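Plovaleo Community Help
Clubs and classes > Robotics > Manipulation

Teaching a policy to pick up scissors: how much should we vary between demonstrations?

Asked by Archana Bajpai, 27 May 2023
Tags: hand-held grippers, demonstrations, student project, tabletop tasks

Hello all! I help run a student robotics club and we've got the bug for imitation learning. Our project for the Kamolrat student challenge is a tidying task with two hand-held grippers, and the object we've picked (partly out of stubbornness) is a pair of scissors. We started in April with foam blocks, which went so well that everyone got cocky.
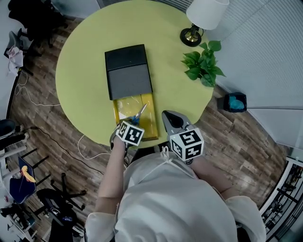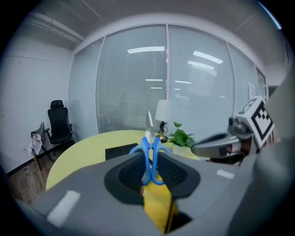 We have both views for every demonstration, the one from the head and the one from the gripper. The target is 500 good demonstrations and we're well on the way. The trouble is that the students disagree about what "good" means. Half of them want the scissors to start in the same spot at the same angle every time, so the policy has a fair chance of learning anything at all. The other half want to move everything after each go, including the table.

We did a first training run on a small batch where hardly anything moved. On our bench arm it managed the grasp nicely with the scissors in the usual place and then closed on thin air when we turned them a quarter of the way round. Great fun to watch, but not much use!

So, two things. How much do you vary between demonstrations, and what do you vary first? And do you throw away the fumbled ones, where someone misses the handles and has a second try? We've been binning them and it hurts a bit every time.

Any experience welcome, especially from people working with teenagers and a small budget.

3 replies, sorted by most helpful

Brigitta Kälin
Vary the start position of the scissors first and leave the rest alone for a while. We had the same argument in our group last year, only with a stapler, and the "move everything" camp won. What we got was a data set with a bit of every situation and not enough of any of them. The policy dithered.

What worked for us the second time was going in blocks. We did 20 demonstrations with the object in one area of the work surface, turned to a different angle each time, then 20 in the next area, and so on until we'd covered the places it might reasonably turn up. Only after that did we start changing the lighting, and last of all the things in the background. Do write down which block is which, in a plain notebook if need be. When the policy fails at something you can look up whether it ever saw that case, and the students get very keen on playing detective with it.

Scissors are a lovely choice, by the way, and harder than they look. Decide now which part you grip and have everybody stick to it. If some of your students take hold of the handles and others go for the pivot, the policy can end up aiming in between. We lost most of a month to exactly that. I'd also agree on which hand goes first, because left-handers will otherwise do it the other way round and be perfectly reasonable about it.

On the fumbles – keep them! Or keep the ones where the person recovers calmly. A missed grasp followed by a small back-off and a second attempt is the only place your policy will ever see how to get out of trouble. The ones I bin are where somebody stops to talk halfway through, or drops the object off the table, or where tracking was lost. Put the recoveries in a separate folder so you can train with and without them and compare. It makes a very nice page in a project report too.

Harish Upadhyay
more data. we had 1,062 in the end and it was still getting better. also check your clocks are in sync between the two cameras, ours weren't

Sunita Goel
I agree with nearly all of Brigitta's reply but would go easier on the blocks. If one student does a whole block, that block also has that student's speed and habits baked into it. We swap the person every 6 demonstrations and it has the happy side effect that arms don't get tired, which matters with younger ones.

Something else to try is slowing down for the last few centimetres before the grasp. Ours used to swoop in like gulls. Once they'd practised a steady approach the curves looked so much cleaner, and the grasps improved on the very next training run. I can't promise it was only that, we'd changed the learning rate as well (I know, I know).

And please test as you go! Train on what you have now, even if it's a third of the target, and let the failures tell you where to collect next.

Comments on this thread

Archana Bajpai
Thank you, this is brilliant. I've fished the fumbles out of the bin folder and there are far more of them than anyone had admitted to. We're going with blocks and swapping people inside each block. Harish, clocks checked, and ours were off as well, so that's this evening's job.

Brigitta Kälin
Lovely! Do post the results with and without the recoveries. I've only ever tried it on the stapler.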